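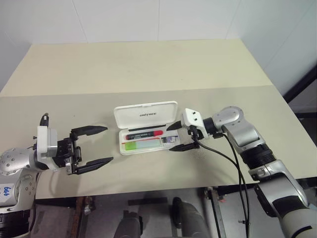
Home | Topics | A-Z | Contribute | Log in

Wipe-clean surface

Updated August - by Ikechukwu Adebisi

A wipe-clean surface is any tabletop, counter or wall covering sold on the claim that dirt can be removed from it with a damp cloth. The term has no agreed meaning. Makers apply it to glazed tile, sealed wood, coated board and painted metal, and few of them say what kind of dirt they have in mind.

Origins of the term

The phrase is often traced to a catalog issued by the Clerkcombe firm of Okeke, which listed 209 tabletops under the heading "wipes clean." The catalog is undated, and the case for it being the first rests on a single article by Majdi Nimri. Older trade lists use "washable" for what look like the same goods.

Claims and testing

Sellers commonly say that such surfaces are more hygienic than bare wood. This is hard to judge. A surface that looks clean may have been wiped with a dirty cloth, and pale colors show crumbs and coffee but hide grease quite well. The Cloro test, used by several makers, calls for 30 strokes with a wet pad on a new sample. It says nothing about a table that has been in a lunchroom for 7 years. Scratches, worn edges and open joints all hold dirt, and the test leaves them out.

Joints and grout

Most complaints concern the seams - between panels, between tiles, or where a table meets a wall. A survey in Brusimham gathered 2544 replies and found seams the most disliked feature, though the questions were written by a company that sells sealant.

See also: Grout; Varnish; Oilcloth

We use cookies to improve your visit. Accept | Manage settings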